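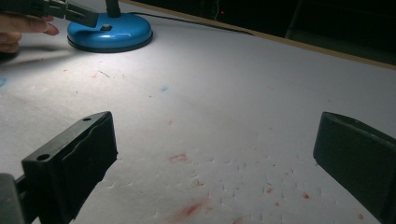 Spent the whole morning giving the table station at Judstead its proper going-over and I have so much to say about gripper fingers. Thread, long one, get a drink.

First, the setup. One table, white paper on top, a pair of hand-held grippers, and a little blue desk lamp that I love more than I should. We call the station Farkwood. Every station here gets a name and that one was free.

Farkwood went in this July. The service log stood at 2685 recordings when I opened it this morning (October 1, 2025, if anyone is matching this up with the log later). That's a good run for one set of fingers!

We do a light service every 100 recordings and a full one every 1000. The light one is wipe, wiggle, check the zero, back to work. Today was the full one, done early, because the left finger on gripper two had started to feel a bit soft on the close.

"Soft" is hard to explain until you've held a good one and a tired one back to back. A good one stops. A tired one stops and then gives you a tiny bit more. If you squeeze and feel that little bit more, go straight to the bracket screws.

And it was the bracket screws! One was a quarter turn loose. I always want it to be something exotic and it's nearly always a screw.

How I do the screws: fingers open, bring both up a little at a time, swap sides, then finish by hand with the short driver. Please don't use the electric one. It's plastic against a bracket and you will squash the plastic, and then you get to learn how to print a new finger at five in the afternoon.

A touch of low-strength threadlocker on each, the kind you can undo later. Then leave it alone. I set a timer and clean something else so I'm not tempted.

What I cleaned was the wavy ridge on the inside of the finger. Dust loves it in there. Soft toothbrush, warm water, a drop of dish soap, dry cloth. No solvent! We tried a strong cleaner on the old Sirside set and the surface went slick, and a slick finger drops things.

While the brush is out, look along the base of the finger for white lines in the plastic. White lines mean it's been bending there. Ours were clean on both sides, which made my day.

Next up, zero. Close the gripper all the way, read the width, and it should say nothing. Gripper one was perfect. Gripper two read a hair open even with the screws tight, so I reset it, opened and closed it ten times and read it again. Zero every time after that — so satisfying.

Someone asked last time why I bother with ten. Alois Tanner taught me ten. I did five once and had to come back the next day, so now I do ten.

Now the lamp, since it's what people ask about most. A plain desk lamp with a round base, and it does more for the recordings than any setting I've ever touched. White paper plus a low, close light means small things throw a shadow, and a shadow is something you can see.

It can also ruin your day. Put it too close and you get a patch of paper so bright that a pale part just melts into it. Mostly I fix that by sliding the base back a bit and trying again. Tiny moves! Half of lamp setup is being patient with yourself.

Run the lamp cable away from the person working. We had it coming toward the operator for the first week and someone hooked it with a gripper on a reach. Nothing broke. It runs off the other way now and I check it at every service anyway.

Small thing about reaching in: one person moves the lamp, everyone else keeps their fingers out of the gap. These things aren't powerful but they do pinch, and a pinch makes you jump, and a jump knocks the lamp.

The paper. I get told off about the paper! It has wrinkles and creases and little red and blue marks on it and yes, I could change it more often. My rule is that a mark is fine and a lump is not. If a part rocks when you set it down, new sheet.

When you do change it, smooth from the middle out, and don't pull it drum tight. A tight sheet looks beautiful for an hour and then tears at the first place a fingertip catches. I learned this on the Kinyua table, twice in one week.

Spare parts, for those who like a list: two left fingers, two right fingers, a bag of screws, the short driver, threadlocker, toothbrush, cloth. All of it in one box under the table. If you borrow the short driver, please put it back — you know who you are.

After lunch I ran a test batch. Pick, turn, set down, both hands, nothing fancy. The left finger feels like new and the softness is gone. I may have called someone over just to make them squeeze it.

Next full service is due at 3505 by my reckoning, which is an ugly number. The plan sheet got shifted when we moved tables and I can't bring myself to fix it now.

If you look after a pair of these, tell me how often you check your bracket screws. I'm thinking of moving ours to every light service, it takes two minutes and I'd have caught this one sooner.

Also very open to opinions on threadlocker for printed parts. I've only used the one kind and I'd love to compare notes.

Will post the wear on the old Sirside fingers tomorrow once I've dug them out of the drawer. They are so chewed up. It's great.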